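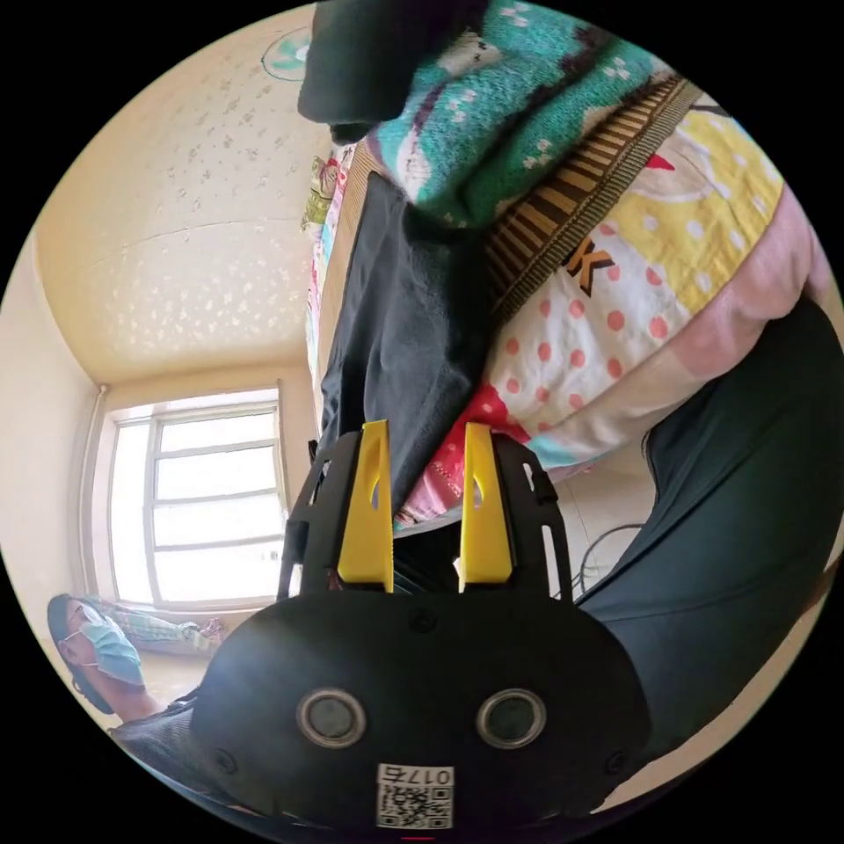 Dots, a striped band and teal knit, all in one bundle.

The bed is the best table in the house

By Cledwyn Gwilliam

I love folding clothes on a bed. I have a perfectly good table at home, and a bench in the laundry that I built myself with timber from Parsons, and I still carry everything down the hall and tip it out on the bed. Last January I did 70 days straight of it while my sister's family stayed with us, and I'd happily do it again!

Think about what folding needs. You want a big surface at a height where your arms can swing, and enough room to lay a pair of trousers out full length without the legs dropping off the end. A bed gives you all of that, plus a soft landing for socks. My laundry bench gives me a sore back and a powerboard in the way.

And the colours! I'm a great believer in loud bedding. Plain grey doona covers look lovely in a shop, but put a grey T-shirt down on one and you'll be patting around for it like someone who has lost their glasses. Busy fabric cheers up a dull job. I'd take polka dots with yellow blocks over charcoal any day of the year, and I don't care one bit whether the knitwear matches.
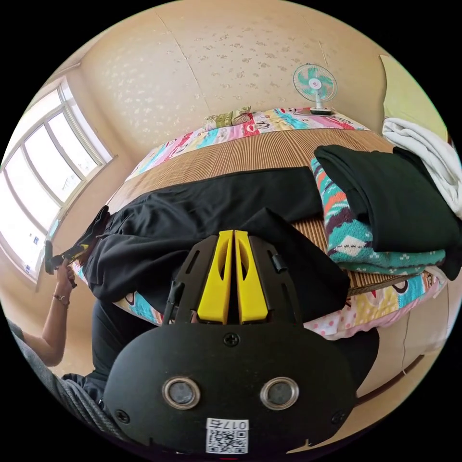

Plolel Home and Textiles Club

A slatted mat over a quilt is my favourite arrangement of all. You get a firm, fairly flat patch in the middle for the actual folding — sleeves in, hem up, over once — and the cartoon faces peeking out around the edges to keep you company. Black clothes are the real test. On a dark blanket I can never find the shoulder seam, but against tan slats a black garment has an outline you can work with, even when it's lying in a heap of creases.

Some members at Plolel disagree with me, and loudly. They say a bed invites you to dump the washing and walk off, and by 10 pm you're shoving the lot onto a chair. Fair enough, I've done it. But surely that's the beauty of it as well? A pile on the bench can sit there until winter. A pile on the bed has a deadline, and you'll meet it because you want to lie down.

As for rolling versus folding, I go both ways. Bulky patterned things I roll up together and sort out later, and shirts get a proper fold. My Bostus drawer dividers only suit flat stacks anyway, so the rolls go on the shelf above, stripes facing out, where I can see them from the door.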